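Vurnex Low-Mount Camera Kit

Part no. 1166. In stock, ships from our Winley warehouse.

A forward camera for small wheeled robots, the kind that see the world from ankle height and have opinions about curbs. The kit includes the camera, a tilting bracket, a 4 ft cable and a bag of screws, one of which you will drop into the chassis.

We tried it against the two other cameras we sell, the Grostus Mini and the Juhász wide-angle, on the same delivery rover with the same controller. The Grostus is cheaper and lighter. The Juhász has a wider view and a manual written by someone who resents questions. All three plug into the same port.
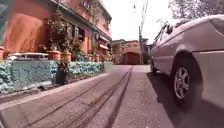 Exposure is where cheap cameras usually come to grief outdoors. A low mount points a lot of lens at the sky, and the software would much prefer to look at the road. On a street like this one, with a washed-out white sky, dark tire marks down the concrete and a deep shadow under the parked sedan, set metering to the lower half before you trust the path planner with anything. Expect a slightly soft picture at this height, too. If you need to read house numbers, buy a taller robot.

The November firmware adds the lower-half metering option. Older units can be updated over the cable, provided the cable has not been run over.

Weight with bracket: 144 g
Price: $200
Warranty: one year, curbs excluded
Fits: Vurnex rovers and most Juhász frames (drill your own holes)

Page updated 2025-01-25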